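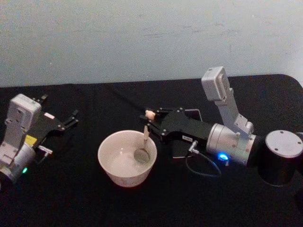 Sound needs something to travel through. When you hit a drum, the skin of the drum shakes back and forth very fast. It pushes on the air next to it, and that air pushes on the air next to it, and the push moves along until it reaches your ear. The shaking is called vibration. Some things vibrate well and some do not. A white ceramic bowl with a metal spoon in it is a good place to start. Tap the rim of the bowl lightly with the spoon and you will hear a clear, ringing note. Now tap the black tablecloth. All you get is a dull thud, and it stops right away.

By Folasade Bashir
August 1, 2026
Home | Science | Animals | Earth | Try It | Ask Us

Why does the bowl ring?

Ceramic is hard and stiff. When you tap it, the whole bowl bends a tiny bit and springs back, many times each second. You can't see it move, but you can hear it. Cloth is soft. It folds and squashes when you hit it, and the energy from your tap gets used up before it can make much of a sound.

Put your hand flat against the side of a ringing bowl and the note stops. Your skin is soft, like the cloth, and it soaks up the vibration.

High notes and low notes

The number of vibrations in one second is called the frequency. Scientists measure it in hertz. One hertz means one vibration each second. A sound at 3,686 hertz is a high, thin whistle. A sound at 1,614 hertz is lower, though most people would still call it high. The lowest sounds that people can hear are at about 20 hertz - a deep rumble that you may feel in your chest as well as hear.

Small things usually make higher notes than big things of the same shape. A small bell tinkles and a large bell bongs. The same goes for strings. A short string on a harp plays a higher note than a long one, if they are equally thick and pulled equally tight.

What water does to a note

You can change the note of a cup or a bowl by adding water. Tap it empty, then pour in a little water and tap again. The note gets lower. The side of the cup now has to push the water as it shakes, and that slows it down. More water means a slower shake and a lower note.

You can make a set of notes this way with a few cups that are all alike. Put a different amount of water in each one and line them up. My cousin Uchenna can play most of "Twinkle, Twinkle, Little Star" on his. Tap gently, near the rim, and ask a grown-up which cups are all right to use.

If you put a spoon in the cup and leave it leaning on the side, the note will be duller. The spoon touches the cup and gets in the way of the shaking.

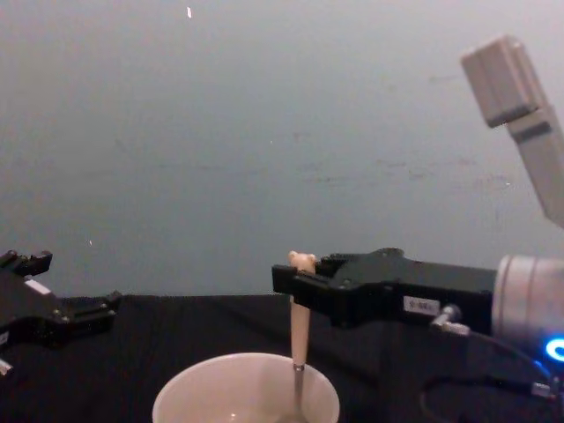

Sound in solids

Sound moves through air at about 340 meters each second. It moves through water more than four times as fast, and through steel faster still. The tiny parts that make up a solid are tied closely together, so a push passes quickly from one to the next.

Try this. Tie the middle of a piece of string around the handle of a metal spoon. Wrap each end of the string around one of your pointer fingers. Hold your fingers against the outside of your ears, just in front of the opening, and let the spoon hang down. Lean forward and let it swing into the edge of a table. You will hear a deep sound like a church bell. Anyone standing next to you will hear only a small clink.

Where there is no sound

In space there is almost nothing to push on. Two astronauts floating outside their ship can't shout to each other, even if they are close together. They use radios, and radio waves don't need air.

Words to know

Vibration - a fast back-and-forth movement
Frequency - how many vibrations happen in one second
Hertz - the unit used to measure frequency

3,750 shares | 2 comments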